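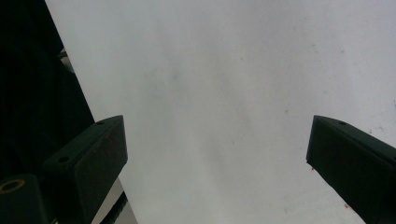 Eine weiße Unterlage auf dem Arbeitstisch

Im Mai ist an dieser Stelle über die Neuordnung des Vorratsraums in Brurnosthorpe berichtet worden. Offen geblieben war damals die Frage, worauf künftig gepackt und umgefüllt werden soll. Der Tisch selbst stand nicht zur Diskussion. Seine Platte aus hellem Holz ist in gutem Zustand, nimmt jedoch jeden Ring und jeden Tropfen dauerhaft an, und ein erneutes Abschleifen sollte vermieden werden.

Geprüft wurden zunächst eine Wachstuchdecke und eine zugeschnittene Filzmatte. Die Decke warf Falten, sobald ein schwerer Karton darübergezogen wurde. Die Filzmatte hielt alles an seinem Platz, war aber nach einem einzigen verschütteten Becher Spülmittel nicht mehr zu gebrauchen. Judit Bárány schlug daraufhin eine große weiße Tafel vor, wie man sie sonst an die Wand hängt. Sie liegt nun seit sieben Wochen auf dem Tisch.
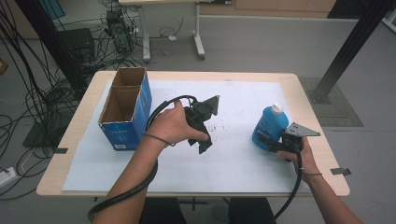
Verfasst von Gergely Antal
12. Oktober 2022 – Rubrik: Haus und Vorrat

Die Tafel ist mit Absicht etwas kleiner gewählt als der Tisch. Vorn und an den Seiten bleibt ein Streifen Holz frei, auf dem man den Unterarm ablegen kann, ohne die Fläche zu verschieben. Kleine schwarze Klammern sitzen links und rechts am Rand.

Zu den Gebrauchsspuren ist Folgendes festzuhalten. Graue Schlieren zeigen sich an mehreren Stellen, und in der Mitte sind schwache dunkle Züge zu erkennen, die an Handschrift erinnern. Frische Beschriftungen lassen sich trocken abwischen. Was länger als einige Tage steht, verlangt ein feuchtes Tuch und Geduld. Haoran Gu empfiehlt, alte Striche mit einem frischen Stift zu übermalen und sofort nachzuwischen; bei den meisten hat sich dies bewährt, bei den ältesten nicht. Von Scheuermilch wird abgeraten. Eine Ecke unserer früheren Wandtafel ist seit einem solchen Versuch stumpf und nimmt den Schmutz eher stärker an als zuvor.

Als Behälter dient bis auf Weiteres ein offener Karton mit blau bedruckten Außenseiten. Die oberen Laschen fehlen, der Einblick von oben ist daher frei, und eine innere Trennwand teilt den Raum. Für Flaschen ist diese Teilung von Vorteil, weil sie aufrecht bleiben und nicht gegeneinanderschlagen. Die blaue Flasche mit dem weißen Deckel gehört zu den Stücken, an denen die Aufteilung erprobt wird. Blau zu Blau erleichtert im Übrigen das Wiederfinden – eine Beobachtung, die Myrto Sotiropoulos bereits im Frühjahr gemacht und damals vergeblich vorgetragen hatte.

Über die Anschaffung fester Kisten ist noch nicht entschieden. Das Angebot der Firma Quansah liegt vor, umfasst jedoch nur Kisten ohne Einteilung. Bei Skolta wären Einsätze erhältlich, allerdings erst ab einer Abnahme von 240 Stück, was den Bedarf eines Haushalts dieser Größe erheblich übersteigt. Ubaldo Zuccaro hat angeboten, Einsätze aus Wellpappe selbst zuzuschneiden. Die Maße sind ihm übermittelt worden.

Leser, die Erfahrungen mit beschichteten Tischauflagen haben, insbesondere mit der Reinigung älterer Schriftreste, werden gebeten, diese in den Kommentaren mitzuteilen. Der Beitrag über die Regale in Mirnen folgt, sobald die fehlenden Bodenträger eingetroffen sind.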